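Clause Nine

The standard had eleven clauses, and the reviewer had been hired to write the ninth.

She received the other ten as a single file from Trandis, the firm that administered the certification. They covered the expected ground. Clause Two set the maximum closing force of a gripper on textile. Clause Four required that any machine handling laundry in an occupied home stop when a person came within arm's reach. Clause Six concerned drums, doors and latches, and had been revised so often that its subclauses ran to the letter R. Clause Nine had a title, "Demonstration Practice," and under the title a blank page.

The client was Fliraro, which made folding and loading software for household machines. Fliraro taught its software by having people do the chores themselves, holding a gripper in one hand, and recording how they did them. The recordings went into the training set. The rule Trandis wanted was a rule for the people.

Her contract specified 60 hours. She spent the first four reading the incident log.

The log held 154 entries. Most were a line long. "Sock dropped, retrieved with free hand, take kept." "Operator talked to, looked away, take kept." "Door closed with hip." Someone at Fliraro had gone through the log in June and added a second column, headed Disposition, in which every entry read "No action." The entries concerning hips were the ones that interested her. There were nineteen of them across six operators. A machine trained on those takes would have no hip. It would reach the end of the unloading sequence, and at the point where the door had always swung shut without the gripper's involvement, it would wait.

She wrote 9.1 that afternoon. "The demonstrator shall perform with the gripper every action that the machine is expected to perform." She read it over and changed "every action" to "each action," then changed it back.

9.2 took longer. It concerned the condition of the workplace. The draft guidance from Fliraro asked for a cleared floor, even lighting, and a single garment category per session. She had read the same paragraph in other standards for other machines, and she knew where it came from. A cleared floor made the recordings easy to compare. It also produced machines that performed well on cleared floors. The field report from the Zamden apartments, attached as Annex C, described one of them. It had been delivered to a home with a basket in the hallway and had treated the basket as the end of the hallway.

She asked to attend a session. Trandis approved two, and reminded her in writing that an observer was not to instruct.

The first was held at a site listed only as Sepúlveda. She arrived early and signed the visitor sheet, on which the preceding entry was for a window cleaner. She was given a stool and a printed copy of the protocol, revision 2, stapled in the wrong order. She put the pages right and began to mark it.

The protocol opened with calibration. The marker block on the gripper was to be inspected for scratches and confirmed square to its mount. The cable was to be routed so that it could not catch. The operator was to open and close the fingers ten times and report any stiffness. She put a check beside each of these. After calibration came a paragraph on clothing, which recommended long sleeves of a plain color and gave no grounds. She put a question mark beside it and a note to ask whether the machine would be expected to recognize forearms.

Then there was a section called "Staging," which consisted of the words "See supervisor."
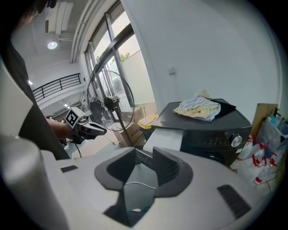
The washing machine had laundry on top of it, a folded bundle in cream and yellow and pale blue, and there was a fan by the window. Neither appeared in the protocol. She wrote down that the room held objects unrelated to the task, and then sat for a while with the pen over the next line, where the form asked whether this was a deficiency.

It would be a deficiency if the clause said clear the room, the supervisor remarked from behind her, and in that case every home they shipped to would be deficient as well, and good luck getting the homes to sign the corrective action form. The supervisor had read Annex C too. The view at Sepúlveda was that a room should be left as the household would leave it, and that the only things to remove were those that could hurt somebody.

She asked how that was to be verified. A rule that said "as the household would leave it" could not be audited. An auditor would need to know the household.

The supervisor granted that, and asked what could be audited.

Sameness, she said. An auditor could tell whether the room had been the same in every session.

So audit for the opposite, was the answer, and the supervisor went off to look for tape.

She stayed until the building closed. Her notes from the session run to five pages, and the fourth is mostly a table of cable positions that she did not use. On the fifth she wrote the first version of 9.2 in pencil. "The workplace shall not be cleared for demonstration except to remove hazards. Its contents and their arrangement shall differ between sessions, and the differences shall be recorded."

The hazard list became 9.3. It included trailing cables across a walking path, liquids in open containers, and anything placed above head height that was not fixed. Trandis returned it with a comment asking her to define head height. She defined it. They returned it again with a comment asking whose.

At the second session she watched for hips. The operator had been told about 9.1, and it showed. Each door was closed with the gripper, slowly, with the elbow held out from the body as if the ribs were wet paint. It was correct and it was useless. A machine that learned from it would close doors like a person being watched. She wrote 9.4 on the train. "Demonstrators shall be given practice time sufficient that compliance with 9.1 does not alter their ordinary pace." She had no figure for sufficient. She put a bracket there and left it open, and in the covering memo she proposed that Fliraro measure it, by timing the same operator on the same door until the times stopped changing.

Fliraro objected to 9.4 on grounds of cost. Their letter stated that a qualifying dataset required 1,000 takes per task, that practice takes could not be counted toward it, and that the clause as drafted would have them paying operators to produce nothing. The letter was courteous. It proposed as an alternative that the takes containing hips be labeled.

She considered this for most of a morning. A label was auditable. It was cheap, and it kept the data. It also told the machine, at the moment the door failed to close, precisely what kind of help it was missing. She drafted a reply setting this out in three paragraphs, deleted the second, and sent it.

The labels went in as 9.5, informative, not normative. The practice time stayed in 9.4. The bracket was filled in by Fliraro themselves, after they had run the timing she asked for. The figure was about forty minutes, lower than anyone had budgeted for, and the objection was withdrawn in a message one line long.

What remained was the log. Clause Nine needed a record-keeping provision, and the existing form already had the second column. She could not find a reason to remove it. She renamed it "Action taken" and wrote 9.6, under which the column could not be completed by the person who had completed the first. Under 9.7, an entry of "none" had to be followed by a sentence.

The standard was issued on December 9, 2018. Trandis sent her a bound copy with the clauses in order and a slip asking her to report any errors within thirty days. She found one. In 9.2 the printer had dropped the word "not," so that the workplace was to be cleared for demonstration except to remove hazards, and she sat at the kitchen table trying to determine what an auditor would do with that.

She filled in the slip. Under "Nature of error" she wrote "omission." Under "Action requested" she wrote "Restore the word," and then, the form having a further line, a sentence. She got up to post it, both hands full, and shut the door behind her with her hip.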